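4. Recording a practice run on the task board

Okay, the arms are bolted down and both wrist views are streaming, so let's get some data! I use the Trunine recorder with the Tronside arms, and everything below assumes you have that same pair.

1. Set the task board on the table at an angle. I change the angle a little between runs, and you should too (my first policy only ever learned one board position, and it showed).
2. Open the recorder and pick "two-arm, board".
3. Close both grippers most of the way before you move in. Wide-open fingers hit neighboring buttons all the time.
4. Bring one arm in from each side and hold still for 2 seconds. The recorder uses that pause to mark the start.

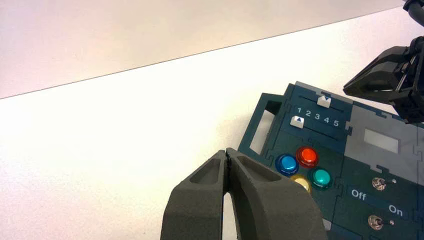 Figure 4. Left wrist view, fingers nearly closed next to the buttons, second gripper at upper right.

5. Press the buttons in the order the recorder gives you, then do the sliders, then the toggle switches.
6. Back both arms off and hit Save.

Note: I trained on 185 runs first and the sliders were hopeless - the fingers kept stopping short of the knob. With 1,050 runs they got a lot better, so plan on at least 1,000 if you care about sliders.

Caution: keep the speed limit on low whenever both grippers are over the board. The fingers can bump each other, and the arms won't stop on their own.

If the recorder drops a run, delete it and go back to step 3.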